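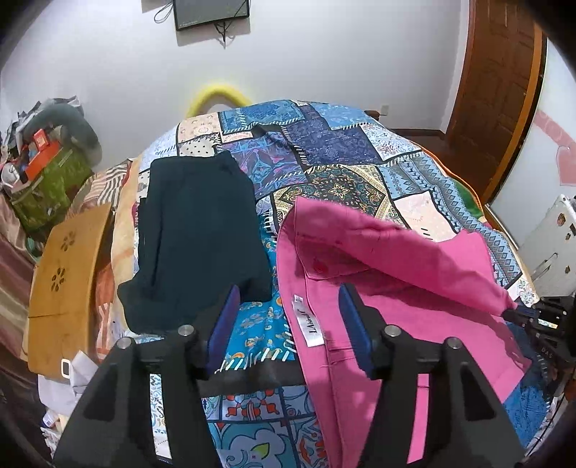
How early should I get to the Zindwood open day if I want to try folding with the hand-held grippers?
Come when the doors open at 10. Each turn takes a while, and the sign-up sheet fills before lunch.

Before your turn
1. Sign in with Nusrat Kiani at the front table.
2. Take off rings and watches and tie back long sleeves.

During your turn
3. Squeeze both handles slowly until the jaws meet.
4. Pick up clothes by a hem or seam. Flat cloth tends to slip.
5. Fold 4 pieces, then pass the grippers on.

Lionel Rey is on hand if a jaw sticks. The next open day is in April.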